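Gegen sieben Uhr früh standen wir am Werkstor, und ich hatte natürlich die falschen Schuhe an. Macht nichts, sagte Noelia Prieto, Stiefel gibt's drinnen, allerdings nur noch in 44. Also bin ich den halben Vormittag in Kähnen durch das Kaligrubengelände von Pondwood geschlappt, und es war trotzdem einer der besten Besuchstage seit Langem!

Der Tag der offenen Tür im April läuft dort in zwei Teilen: zuerst unter Tage, danach Aufbereitung und Kernlager. Runter geht es mit dem Korb, 700 Meter, und ich hatte mir das viel langsamer vorgestellt. Es knackt in den Ohren, dann geht die Tür auf und es ist warm. Richtig warm, 30 Grad, und die Luft schmeckt salzig. Tymofii Fedoruk, unser Steiger für den Vormittag, fuhr uns im offenen Wagen zum Nordfeld und erklärte unterwegs den Abbau mit Kammern und Pfeilern, leider gegen den Motor an. Die Hälfte habe ich mir hinterher von Uliana Kobzar erzählen lassen, die hinten saß und offenbar bessere Ohren hat.

Am meisten Eindruck hat mir die Firste gemacht - rötliche Bänder im Salz, gefaltet wie ein schlecht gelegtes Tischtuch. Anfassen durften wir, ablecken auch (ja, habe ich gemacht, bitter).

Oben gab es erst einmal Suppe und dann das Kernlager von Gisteck. Antonina Didenko hat dort Kisten aus der letzten Bohrkampagne aufgemacht und gezeigt, wo der Carnallit anfängt. Man muss die Kerne gut verpacken, sonst ziehen sie Feuchtigkeit und zerlaufen einem im Regal. Auf meine Frage nach den Gehalten kam nur ein freundliches Lächeln, die Analysen sind noch im Labor. Schade.

Die Flotation haben wir dann etwas im Galopp genommen, da hätte ich gern noch eine Stunde gehabt. Der Bus zurück fuhr pünktlich, mit Salz in allen Hosentaschen. 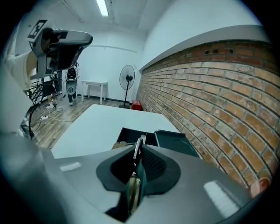 Weißer Tisch vor der Backsteinwand, darauf ein dunkles Tablett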